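Festarside Hand Kit

The Festarside Hand Kit is a hand-held gripper set sold for recording demonstrations of everyday manual tasks, which are later used to train robot arms. It is made by Festarside and distributed by Halent. First units shipped in February; this article was last revised May 31, 2021. Not to be confused with the Festarside bench arm, a separate product.

Overview

Sold as single or pair. The pair is the usual order — one gripper for each hand, charged and stored together. Operator holds the grip, squeezes, does the job by hand. No arm needed during recording. The data goes to a desktop program, gets trimmed and exported, and a training run happens elsewhere. The kit does not include an arm, a training computer or any trained model, a point several early buyers seem to have missed.

Design

Two fingers per gripper, angled in towards each other. Each finger has a black plate held with small screws, a translucent orange wedge and a ridged dark pad on the inner edge. Square black-and-white markers on the plates let the software work out how far open the fingers are. The camera sits behind the fingers and sees a very wide circular view, so straight table edges come out curved. Pads are replaceable. Wedges too, but these are sold only in packs of 2 and are often out of stock.

Weight is the main complaint in use. Fine for short tasks, tiring over a full session. Halent sells a wrist strap seperately.

Typical use

Most published work with the kit is tabletop tidying: cups, cutlery, bathroom items. Small objects of differing stiffness are prefered, as a soft tube behaves nothing like a brush handle. A plain cloth behind the table is recommended in the manual, though lettering or other fixed shapes on it are allowed and can help the software keep track of where the gripper is.

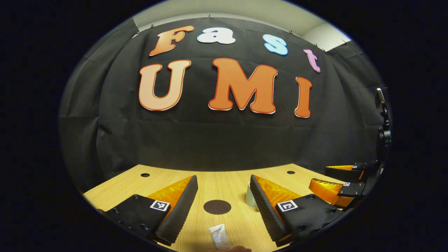

Festarside fingers open over a wooden tabletop, black cloth with foam lettering behind
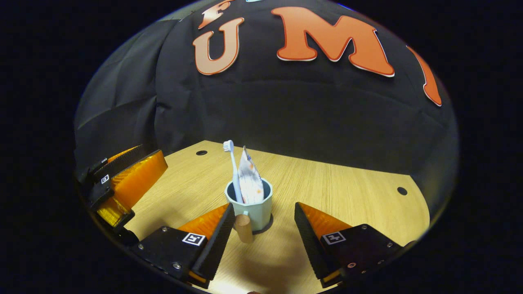 Sessions are normally kept short. The manual suggests 100 recordings per task before any training is tried, with the objects moved a little between each. Starting from the same spot every time is the commonest mistake — the arm then copes with that spot and very little else. Failed attempts should be marked as such, not deleted. The trimming tool has a button for it, tucked under the export menu.

Software

Runs on desktop only. Three parts: capture, trim, export. Capture is stable. Trim is slow on long files and has crashed for some users when both grippers of a pair are loaded together; a fix was released, then withdrawn, then released again. Export writes to an open format and to Festarside's own. The second is smaller but not readable by other tools. Markers must be clean and flat, otherwise the finger opening jumps about in the recording. Glare from ceiling lights does the same.

Service plan

Halent offers a paid plan covering pads, markers and one recalibration. Recalibration means posting the gripper back, turnaround 47 days in the one case reported by the Ramasamy workshop, which had no spare and lost most of a project to it. Halent has since added a loan unit for plan holders. Not available for single-gripper orders.

Reception

Mixed but mostly good. The Zukow equipment review gave it a fair mark, praising the pads and the quick set-up, and was harsh on the printed manual (thin, badly ordered, no index). Ramasamy, despite the above, bought a second pair. Common points raised:

Pads grip well on ceramics and wood, less well on wet plastic.
Screws on the finger plates work loose, thread lock advised.
Carry case too tight for the pair with straps fitted.
Price of spare wedges high for what they are.

Versions

The current version is revision 3. Changes from the previous one are a stiffer finger plate, larger markers and a longer cable. Older wedges do not fit the new plates. Pads do. Files recorded on the earlier revision open in the current software after a one-time conversion, which cannot be undone, so copies should be kept.

See also

Festarside bench arm
Halent service plan
Hand-held demonstration devices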